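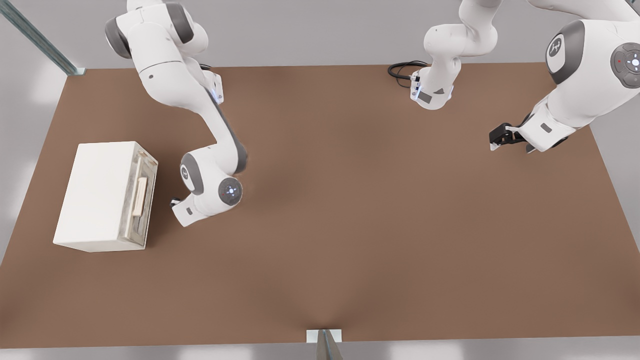
题图:俯看一张宽大的棕色桌面

不敲自响的钟

打印本页 | 用电子邮件发送

我到Tirnska的时候是十月,雨刚停,渡船Misia号把我和七箱盐一起卸在码头上。船老大收了两个人的钱,说箱子占了一个人的位置。我说那该收盐的钱,不该收我的。他想了想,把多收的退了一半。

这趟差事是Latik那边的保险行派下来的。镇上的教堂给钟投了保,条款里写明“失窃、火灾、开裂”。三年后他们来信要求赔偿,理由是钟不响了。保险行回信说,没人拉绳子,钟自然不响。他们又来信:这口钟从来不需要人拉绳子。每逢镇上要死人,它前一夜自己会响,一下,不多不少。如今死了好几个人,钟没有动静,说明钟坏了。

行里的人把这封信传着看了一上午,午饭后交给了我。我大概是整层楼里最不容易被说动的一个。我母亲信过一位会治背痛的磁石先生,付了他两年的钱,背一直痛到最后。从那以后,凡是“从来如此”的事,我都想看看账本。

镇上唯一的客栈叫Furtună,名字的意思是风暴,屋顶倒修得很结实。老板娘给我一间朝钟楼的房,说别人都抢着住。我问别人是谁,她说夏天来过一对夫妇。

“他们听见钟响了?”

“没有。可是他们第二天吵了一架,走了。”

她说完看着我,好像这已经算证据。
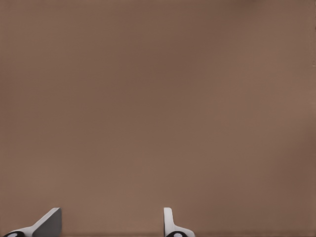

敲钟人

钟归Lambros Katsaros管。他六十多岁,左耳戴一团棉花,走路时总让左边靠墙。他的职务写的是敲钟人,领一份薪水,不过照镇上的说法,他一辈子没敲过钟。

“那您平时做什么?”

“上油,”他说,“还有听。”

他拿出一个本子给我看。封皮发软,里面一行一个名字,前面是日期,后面画一个小圈,表示钟响过。三十六个名字,三十六个圈,墨水颜色都差不多。我当过几年抄写员,知道二十来年里分批写下的字不会长成这个样子。我问他这本子是什么时候开始记的,他说是他父亲传下来的。我又问他父亲的字怎么跟他的一样,他说,教我写字的就是我父亲。

这句话我没办法反驳,只好抄下来。

钟楼有七层楼梯,我们爬得很慢。钟不大,青绿色,下沿有一道磕痕。我用手电照了一遍,没有裂缝。我用指节敲了敲,它嗡的一声,很正常,很普通的一口钟。Katsaros赶紧用手掌把它按住,像按一个要在教堂里说话的孩子。

“好的,”我说,“您看,它没坏。”

“您敲它,它当然响,”他说,“问题是它自己不响。”

晚上我在房间里写报告。依我的经验,一件怪事最好拆成几个小问题,写在左边,把能站得住脚的话写在右边,站不住的就空着。那天我写到第十五行,右边还空着一大片,只好下楼,到厨房去找人问。

老板娘在剥豆子,她丈夫在磨一把不需要磨的刀。他们讲起最近一次,磨坊的老太太走了,前一夜全镇都醒着等,钟没有响。我问,既然钟没响,大家怎么知道要醒着等呢?夫妇俩互相看了一眼。后来丈夫说,医生来过了。
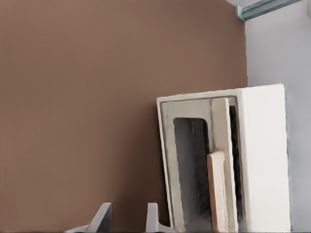
那么从前钟响的那些晚上,医生来过吗?

从前镇上没有医生。他是三年前才搬来的,住在鞋匠楼上。

我把这一条写在右边,在下面画了线。三年前,正是投保的那一年。没有医生的时候,谁也说不准谁会在哪一天死,钟有没有响,全要等人死了以后再回想。人一死,总有谁记得前一夜听见过什么:一扇门,一只桶,风吹着一根绳子。后来有了医生,日子提前说好了,大家坐在床上认认真真地听,就什么也听不见了。

我对这个解释相当满意,也有一点不满意。它太合我的意了,而我一向提防合意的东西。

第二天早上我去找Katsaros,想让他在报告上签字。他不在钟楼,在自己家的厨房里,坐在炉子边,把左耳的棉花取了出来。我把我的推论讲给他听,讲了很久。他听得很有礼貌,中间添了一次柴。

“二十一年前,”他等我说完才开口,“我妻子生病。我每天晚上睡在钟下面,用外套裹着钟舌。” 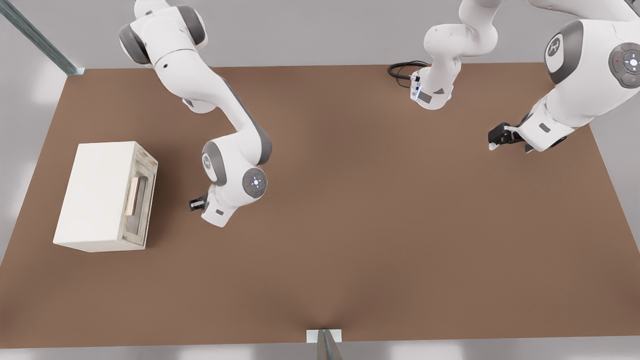 钟后来响了吗?

裹着外套,响不了。她是在一个星期以后走的。

“本子上有她的名字吗?”

他把本子翻到中间,递给我。名字在,后面也有一个圈,画得比别的都小。

我问他这个圈是怎么回事。他说镇上的人第二天来吊唁,一个接一个告诉他,他们都听见了。他不好意思跟这么多人唱反调。从那以后他就不大相信别人的耳朵,也不大相信自己的,所以塞上了棉花。

“那您为什么还让教堂来索赔?”

“信不是我写的,”他说,“我只管上油。”

他还是签了字。我在报告里写:钟体完好,未见开裂,不属于赔付范围。关于它从前响不响,我写了两行,又划掉了,保险行不为这个付钱。

那天下午的船晚点,我在Furtună多住了一夜。老板娘没有另收房费,只收了蜡烛钱。半夜我醒过来,觉得好像有什么声音把我弄醒,低低的一下,从钟楼那边来。我躺着没动,听了很久。楼下有人在走路,水管在响,也可能是那把刀。

天亮以后我问老板娘,夜里听见什么没有。她说没有,她睡得很死,又问我听见了什么。

我说水管该修了,然后提着箱子去了码头。

打印本页 | 用电子邮件发送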